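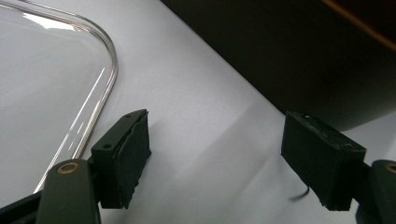
Ticket 236: foam pads vs the bare tips on the hand-held gripper

Status: open, waiting on parts
Area: grippers / fingertips
Raised by: me, Cletholm bench

What's going wrong

I've been trying out the foam-padded fingertips from Laltance against the plain printed ones we've always used, and the padded ones are giving me grief. Grip is lovely, far better than I hoped. The trouble is that the opening width the software reports no longer agrees with what the fingers are doing. I close the gripper on nothing, the pads meet, and Altıntaş (our logging software, for anyone reading this from the other team) still thinks there's a gap. Then I squeeze harder and the number keeps creeping down, so it's never quite clear when the thing counts as shut.

Second grumble, probably related: the foam is getting scruffy. The lower edges on the left pad are properly ragged now. I can't tell you how much of that is wear and how much is my own trimming, as I did it with blunt scissors and was in a hurry. The right one has gone dusty and a bit frayed on its face.

What I expected

Close on nothing, get zero, same as with the bare tips. Or failing that, get the same wrong number every time, which I could live with!

Steps to make it happen

1. Fit both padded tips, two screws each, snug but not daft.
2. Run the zeroing routine with the fingers closed gently.
3. Open fully, close gently, write down the width.
4. Close again with a firm squeeze, write it down again.
5. Repeat until fed up.

Things I've tried

Zeroing again. Helps for a bit. If I zero on a gentle close then a firm close reads below zero, and Altıntaş throws those rows out without so much as a warning. Lost most of a morning's recordings that way before I spotted it (there's a separate ticket for the missing warning, please go and vote for it).

Zeroing on a firm squeeze. Better! No more rows thrown out. But now a light touch on something thin looks the same as missing it altogether, so I've swapped one headache for another.

Checking the pivots. I wondered if the brass-coloured bushings had gone sloppy, so I put the bare tips back on and ran the same routine. Steady as you like. Closed is closed. So I'm leaving the arms alone, they're fine.

Swapping the pads left to right. No change in the readings that I could see. Took ages as well, the screws on the Laltance tips are tiny and I dropped one.

Blaming the camera. I moved to the spare one for a session. Same creep, so I put the old one back.

How the two compare so far

Bare tips: dead steady numbers, easy to wipe down, hopeless on anything smooth. Clear plastic and glass just slide straight out, and I've had to redo more of those pick-ups than anything else.

Foam tips: hold smooth rims really well and are kinder to whatever you're picking up. Numbers drift with squeeze. They pick up every speck of fluff on the table. They also hide the very end of the finger from me a bit, so I tend to come in too low, though I'm getting used to that.

If it were only about holding things I'd go with foam tomorrow. For the Skollidmont recordings we need the width to mean something though, so I'm not ready to say yes.

Update, same afternoon

Did a longer run, 680 open-and-close cycles with the foam on, zeroed on a medium squeeze. The first stretch was decent. By the end the closed reading had sunk again, so I reckon the foam is packing down with use as well as squashing under load. That would mean zeroing once at the start of the day won't be enough. I left the tips off the tool over lunch and the reading came back up a little, but nowhere near all the way.

Update, October

Laltance have got back to me and suggest a firmer foam, 3 mm thick, glued on flat instead of wrapped round the block. They're sending a set. I've also asked for the screws to be a size up, no answer on that one yet.

Until they turn up, if you're using the padded tips:

- zero on a medium squeeze, and do it again after every break
- don't trust any width close to zero
- brush the pads off before you start
- leave the ragged bits alone, pulling at them makes it worse

Still to do

Fit the firmer pads and repeat the long run. Ask whether Altıntaş can keep the below-zero rows and flag them. Find the screw I dropped.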